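老球场重新亮灯，少年棒球联赛迎来第25个赛季

傍晚六点刚过，卡内斯（Kanus）河边那片老球场的灯一盏接一盏亮了起来。看台上的人比往年多，有人带着保温壶，有人抱着还不会走路的孩子，还有几位头发花白的老先生，早早占住了三垒后面那几排长椅，那是他们坐惯了的位置。卡内斯少年棒球联赛的第25个赛季，就在2019年10月20日这一天开打。

揭幕战由奥克登（Orkden）队对卡尔德拉（Caldeira）队。这两支队伍的渊源说起来话就长了，镇上不少人家里，父亲穿过一家的球衣，儿子又穿上了另一家的，饭桌上为此拌嘴也是常有的事。今年两队都换了不少新面孔，最小的队员刚满九岁，头盔戴上去还有点晃，跑垒时得腾出一只手来按着。

比赛打得比大家预想的紧。奥克登队首局就靠一支穿过游击手身边的安打先拿一分，卡尔德拉队在第三局追平，随后又趁对方一次传球失误反超。到了第五局，场边的风大了，高飞球在灯光底下飘来飘去，两边的外野手都吃了些苦头。最后半局，奥克登队在两人出局、二三垒有人的情况下，由九号打者把球推向右外野，两名跑者先后冲回本垒，以三比二逆转取胜。

打出这一球的孩子今年十一岁，上赛季一整年只有一支安打。他站上一垒以后，好像没有立刻明白发生了什么，回头看了看教练，又看了看看台，直到队友全都扑过来才咧开嘴笑。他母亲在看台上哭得比谁都厉害，旁边卡尔德拉队的家长递过去一包纸巾，两个人挨着坐到了散场。

赛后，奥克登队主教练素拉切·西素（Surachet Srisuk）嗓子已经哑了，还是很耐心地跟每一个过来握手的家长说话。他说，自己并没有给九号打者什么特别的指示，只告诉他看准了再挥。“他练球从来不缺席，下雨的时候也来，”素拉切说，“我心里一直觉得，总有一天球会落在没有人的地方。今天就落了。”

他又特意提起对方的投手，说那个孩子投到最后一局，控球仍然很稳，换作自己在那个年纪，腿早就软了。“我希望他今晚回去好好吃一顿，不要老想着最后那一球。”

卡尔德拉队的教练猜瓦·吉巴派（Chaiwat Jitpraphai）年轻时就在这片球场打过球，那时守的是二垒。他把全队叫到外野草地上围成一圈，谈了好一阵子，远远看去，孩子们起先都低着头，后来不知道他讲了句什么，一圈人忽然笑了起来。猜瓦后来说，他讲的是自己十岁那年跑错垒包的旧事，这个故事他每年输第一场球时都会讲，已经讲得滚瓜烂熟。

“输球的滋味他们早晚要尝，早一点尝，身边还有这么多人陪着，也不坏，”他说，“传球失误的那个孩子过来跟我道歉，我说不用，明天下午早点来，我们多传几个。”
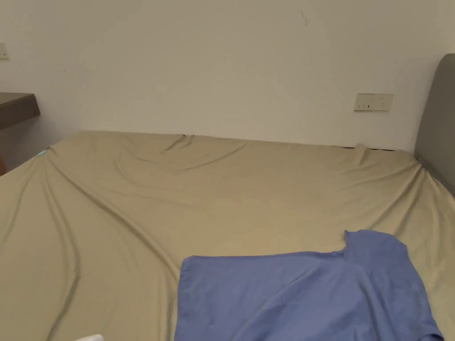
联赛今年还有一桩新鲜事，就是恢复了停办多年的寄宿安排。特里伦（Trillen）离卡内斯有85公里，那边的球队每逢客场，过去都得天不亮就出发，孩子们在车上睡得东倒西歪，下了车热身时还在打哈欠。从这个赛季起，镇上愿意帮忙的家庭可以报名，让来访的小球员在赛前一晚住下。联赛发给各家的单子写得很简单：一张干净的床，一顿热的早饭，晚上九点半以前熄灯。至于床铺，大家不必讲究，打了一天球的孩子是不会在意的。倒是早饭要多预备一些，有经验的家长都知道，这个年纪的孩子吃起来很让人吃惊。

报名的家庭里，有些是自家孩子早已过了打球年纪的。一位住在渡口附近的老太太说，她两个儿子都在外地工作，家里安静得很，能有几个孩子来闹一闹，她求之不得。她记得二十多年前也接待过客队的小球员，其中一个半夜想家，坐在厨房里喝了两碗汤才肯回去睡。那孩子后来每年都寄贺卡来，去年的那张上面，已经是一家四口了。

特里伦队的家长们对此也很感激，已经托人捎话来，说等到卡内斯的球队去做客时，他们那边照样有饭有床，还要请大家去尝尝当地的烤鱼。第一批来住宿的小球员将在下一轮比赛前到达，寄宿期间，每家每次接待两名同队的孩子，好让他们有个伴。家里对猫狗过敏、吃药或者忌口的，请教练提前写明，不要等到孩子上了车才想起来。

球场本身也整修过一番。本垒后面的挡网换了新的，投手丘重新垫了土，记分牌虽然还是手翻的老样子，总算把缺了很久的那块“7”补上了。往年哪一队要是得了七分，只好挂一个倒过来的字母凑数，外地来的观众常常看不明白。选手休息区的长凳也刷了漆，揭幕战前一天刷的那一条干得慢了些，有三四个孩子的裤子上因此多了一道绿印子，洗不洗得掉，还要请各家试过才知道。

整修的花费，一部分来自上个赛季的义卖和门票结余，另一部分由街坊们零零散散地捐来。今年的小吃摊仍旧摆在入口右手边，卖玉米、烤香肠和热豆浆，收入全部用来添置头盔和捕手护具。揭幕战当晚，小吃摊一共收入1,536元，玉米在第四局就卖光了，来晚的人只好买香肠。负责摊子的几位家长说，下一场会多备两筐。

赛季按计划要打到明年3月，中间遇上学校考试会停一阵。各队的训练照旧安排在放学以后，想入队的孩子现在报名还来得及，没有手套的可以先向联赛借。素拉切说，他队里的捕手手套去年借出去一只，到现在还没有还回来，棕色的，腕带上缝过一道白线，要是哪家在柜子里翻到了，放在球场门口的箱子里就行，他不会问是谁拿的。

下一轮比赛，卡尔德拉队将在主场迎战远道而来的特里伦队，奥克登队轮空。猜瓦教练请大家多穿一件衣服，河边入夜以后风凉，看台上又没有遮挡，去年就有好几位看完球回家咳嗽了好些天。开赛时间仍是傍晚六点，进场的大门会提前半小时打开，自行车请停在堤岸那一侧，不要靠着新换的挡网。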